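Progress report to the Hijazi fund: chores in shops and homes
Period ending November

We asked you for a year to find out which everyday jobs a machine could take off people's hands, and which it can't manage yet. Six months in, I'm really pleased with how much we have to tell you, including the parts that went badly.

Where we are

The Inero arm has now been through 1,000 attempts at shelf work in the Puruldale shop. Facing up tins and boxes is close to solved. In the last batch of 200 it put 199 back straight, and the one it missed was a dented tin that it kept trying to turn the right way round (we stopped it in the end). Six months ago I would have been happy with half of that!

Wiping flat surfaces is coming along too. It does a worktop well if somebody clears it first. Clearing it first is the harder job, and we have moved that up the plan for spring.

Soft things

Anything that bends is still a struggle. Towels, bags, covers, coats – the arm picks them up happily enough and then has no idea where the rest of the thing has gone. Out of 60 tries at folding a bath towel in the flat at Broster, we would call nine good enough to put in a cupboard. The others were more of a bundle.

We have changed how we teach these jobs. Up to the summer we steered the arm from a desk, which was slow, and the movements it learned were stiff. Now people do the chore themselves with a pair of hand-held grippers, and the arm learns from what their hands did. It is far quicker, and two grippers working together can deal with things that one could never manage. The bathroom set has been the best place for it so far, with a basin, a bath and not much elbow room.
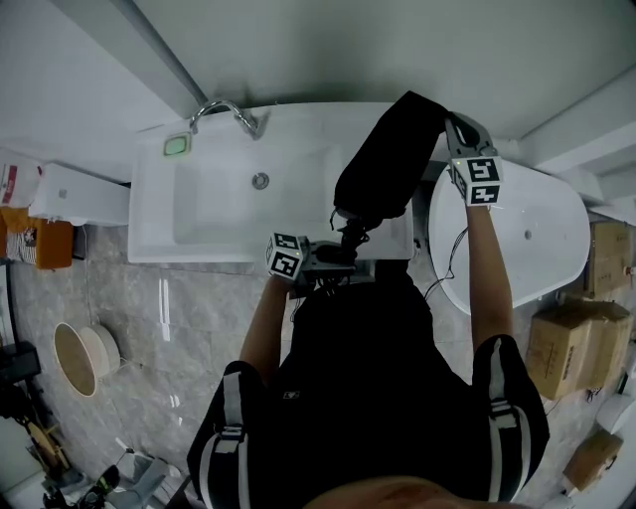

Large, floppy items need both sides held at once, and the two hands have to agree about who is pulling. People do this without thinking. The arms tend to tug against each other, and on Friday's run they held a cushion cover between them for a full minute before either let go.

Next steps

Before the next report we want to repeat the towel test with the new training and start on clearing worktops. We have also asked Puruldale for evening time on the shop floor, from 8 pm, so that the shelf work can be tried with the lights turned down.

Spending is within plan. The only change we would like to ask for is moving the unused travel money to spare gripper fingers – we are wearing through them faster than we expected.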